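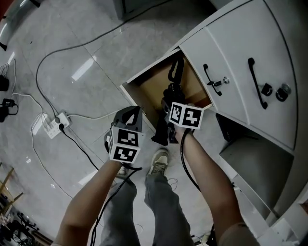
8 Nov 2018

**Asside drawer amnesty closes with one very full skip**

Asside's first drawer amnesty ended last night, and the town is now short of 23 bags of assorted chargers, takeaway menus and keys to sheds that fell down years ago.

The scheme was dreamed up in May by the parish council, after a long meeting that was meant to be on the subject of parking. Residents were invited to empty the one drawer in the house that everybody has and few will discuss, and to bring the contents to the old Perard showroom on Mill Lane. Entry was free. Leaving with somebody else's batteries was discouraged.

Organisers had hoped for 100 households. They got 20 on the first morning, most of whom wanted to know if they could have a look through what the others had brought. A swap table was set up by lunchtime and had to be taken down again by teatime, when it became clear that the same fondue forks were going round the village in a circle.

Foreign coins were popular, as were instruction booklets. Visitors handed in the manual for a Yordanov bread maker in 2 copies, neither with the bread maker. A box marked "useful string" was accepted after some debate and has been put aside for the spring fête.

Not everything went in the skip. Usable tools have gone to the Grukska repair café, which is open to anyone with a broken toaster and a free afternoon. Dead batteries were sent for recycling. The keys are in a bucket behind the library counter until the end of the month, and anyone locked out of anything is welcome to come and try their luck.

The council says it would like to repeat the event next year and may extend it to cupboards under the stairs. Lofts have been ruled out on grounds of cost.

The skip leaves Mill Lane tomorrow. Residents are asked not to climb into it.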